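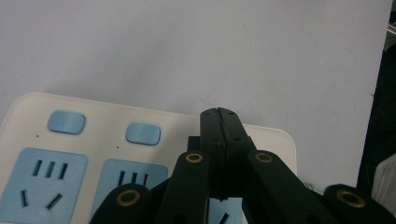
Trevor Hebden tells me I have it backwards, and that if I'd only switch everything off at the wall before bed I'd see the difference on my bill by February. He wrote to this page after my last piece on household energy advice, and he was polite, and he had sums. I have been through the sums twice. I still don't believe them.

My quarrel is with the leaflet he got them from. It came through every door in Brestville last month, printed on thick paper by a firm called Wernura, and it promises that "the average home" can save £352 a year by dealing with standby power. I would like to meet this home. It must own four televisions and a games console in every bedroom, all bought before anyone put limits on what a sleeping gadget could draw.

I rang the number on the back and asked how they had reached £352. The young man was very pleasant. He said it was "up to" £352. I pointed out that the leaflet doesn't say "up to" anywhere. He said he would pass that on.

Our house used to be full of things with little red lights. I borrowed a plug-in meter from a neighbour in Jolgate and went round the lot. The telly on standby barely moved the reading. The phone charger, with no phone on it, showed nought. The thing that did run the meter up was the tumble dryer, and I can't say I needed a leaflet for that. Nor does the leaflet mention it, except for a line on the back about "larger appliances".
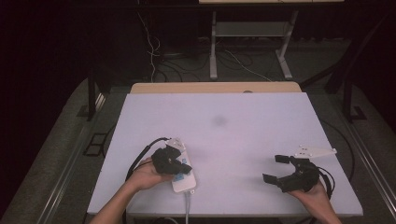 A power strip, with small blue switches or socket parts. Small savings at best.

None of this means you should leave everything on. Switch off what you like. I do it myself with the printer. What bothers me is where the advice points people. Goodall Road has 300 houses, many with single glazing and lofts you can feel the wind through, and the tenants are being told to worry about the clock on the microwave. A woman I spoke to there spent £1,448 on gas and electricity last year. She has been creeping round at bedtime turning off plugs. Her back door doesn't shut properly. Her landlord has known for 3 winters.

Advice of this sort is cheap to print and it asks nothing of landlords or suppliers. It puts the whole business on the person with the least money and calls it a handy tip. Mr Hebden says every little helps. I would like to see somebody try the big things first, starting with that door.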